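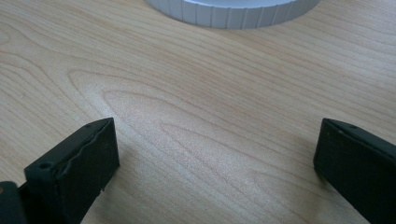 Gremanari, 2018-03-10

Workshop tips: comparing hand-held grippers on a tabletop

These tips cover bench trials of two-finger grippers that you carry by hand, with a camera on the tool. They assume a small table, a few kitchen objects and two people who can agree on a score sheet. A mug tree is a good test object. It has a post, pegs and a base with a rim, and it costs less than a machined fixture.

Start with the pads. Before you compare two grippers, compare the two pads on one gripper. Look along the top edge of each pad with a flashlight. If the strip has started to lift or the edge has gone wavy, write that down before the first trial. A lifting edge catches on thin handles and will be scored as a grip failure when it is a glue failure. Press the strip back with contact adhesive, clamp it overnight between two scraps of waxed wood, and trim what sticks out with a fresh blade.

Brush the pads between sets. Wood dust and lint sit in the texture and lower the friction. A dry toothbrush is enough. Do not use furniture polish anywhere near the test table, and do not wipe the pads with the cloth you used on the tabletop.

Check the opening at rest. Pads should face each other squarely with the fingers wide. Close them slowly on a strip of paper at the tip, then in the middle, then near the base. The paper should drag the same at all three places. If it drags only at the tip, shim the mounting block.
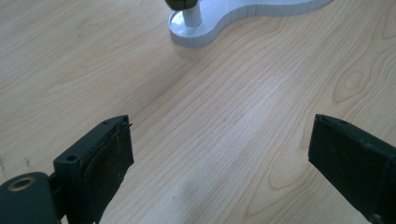 A shim cut from a soda can works for this. Two layers is the limit; past that, the screws stop pulling straight and the finger will creep over a long session. Ternico sells a spring steel set that Ionuț Lungu prefers, and it does hold better, but the can costs nothing and can be replaced in a minute.

Pick a starting distance and keep it. Every approach should begin with the target ahead of the fingers and the same stretch of bare table between them. A strip of masking tape along the near edge of the table gives the wrist a reference. Keep the tape out of the camera's view if the recordings will be compared later, or leave it in for all of them.

Watch for glare. A satin tabletop under an overhead lamp will put a bright patch where the fingers close. Move the lamp before you touch the exposure. With two cameras under comparison, lock exposure and white balance on both, or you will be comparing their automatic settings. White objects on pale wood are a hard case and worth including. Add a dark object for the other half of the set.

Run 50 approaches per gripper, then swap hands, then swap operators. Fewer than that and one bad afternoon decides the result. Our log for the Skovow fingers and the Sârbu fingers stands at 1,919 approaches, and the difference between them did not settle until 300 or so had been thrown out for mixed lighting — a waste that a fixed lamp would have prevented.

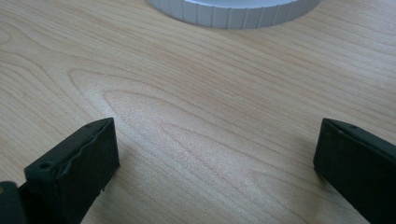

Log the failures by type. Slip, miss, push and early close are enough. A push means the finger moved the object before closing on it, and it is the one people forget to record. With a round base on smooth wood it is easy to miss. A pencil mark at the rim shows it.

Route the cable before the first trial. It should leave the tool on the side away from the target, with a loop long enough to turn the wrist fully. Tie it loosely to the forearm with a strip of hook-and-loop. A cable under tension pulls the tip down, and the operator corrects for it without knowing.

For two-handed work, hold both tools clear of the table for a slow count of three before each run. It gives both recordings a clean start. Use the same fingers on both sides for the baseline, then change one side only. Metal tips and padded tips can share a table, but give each its own column on the sheet.

Recheck the screws at the end of the session. Use low-strength thread locker on metal inserts and none on bare plastic, where it can cause cracking.

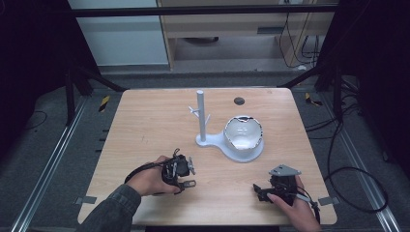

Janaína Seixas: The paper strip test is good but I would do it warm. My pads grip differently after twenty minutes of work, and I got a false pass on a cold finger. I also log early close in two columns, one for the trigger and one for the hand. On my last batch most of them were the hand.

Warm is reasonable. Run ten throwaway closes, then do the strip, and note the room temperature at the top of the sheet. The two columns for early close will go into the score sheet when it is revised in June.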